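Playout and captioning: changes to the Zustel channel server in March

The March maintenance release for Zustel alters how the server handles schedule gaps, live caption ingest and archive clean-up. Stations on the standard support plan receive it automatically during the overnight window. Stations that hold updates back for local testing will find it in the release list under build 2647.

Schedule gaps

Until now, a gap of any length between two programmes was filled from the bulletin board playlist, and the playlist always restarted at its first page. Short gaps therefore showed the same opening pages again and again. The server now remembers the last page shown and resumes from the next one. The position is kept through a restart of the playout service but is cleared when the playlist itself is edited.

Gaps shorter than 11 seconds are treated differently. The server holds the station ident for the whole gap and does not load the playlist at all. The threshold can be changed in Channel Settings, under Fill Rules. Katsuhiko Iwasaki, who wrote the new fill logic, recommends leaving it alone unless the bulletin pages are set to display for less time than that.

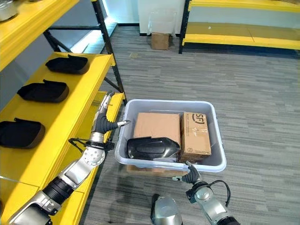
Black padded trays on yellow shelving.

Live caption ingest

Captions arriving from a Jusa encoder were previously buffered with the video and written to the recording in one pass at the end. If the recording stopped early, the captions were lost. They are now written as they arrive, in a sidecar file with the same name as the recording. The sidecar is merged when the recording closes. If the merge fails, the sidecar stays in the folder and can be attached by hand from the asset page.

Two points for operators:

The recording folder needs write permission for the caption service account as well as the playout account. Most stations already have this. Those that moved their storage to a Helmy volume should check, as the default permissions there cover playout only.

Caption offset is now stored per input. A single global offset carried over from an earlier build will be copied to every input at first start, and should be reviewed where inputs use different encoders. 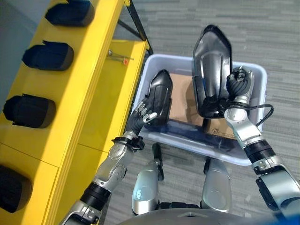 Archive clean-up

The clean-up task no longer deletes a file that is referenced by a future schedule entry, even if the file has passed its expiry date. It logs a warning and tries again the following night. Files marked Keep are skipped, as before. The log has moved to the Storage tab and can be exported as plain text.

Bernd Böttcher has updated the administrator guide to cover the new warnings. The pages on remote storage are still being revised.

Known issues

Changing the frame rate of a channel while a fill playlist is on air can leave the preview window black. The programme output is unaffected. Closing and reopening the preview clears it.

Schedule imports with 3 or more overlapping entries report only the first two conflicts. A correction is being tested.

Questions about the release should go to Anjani Liem on the support desk, with the build number and the channel log attached.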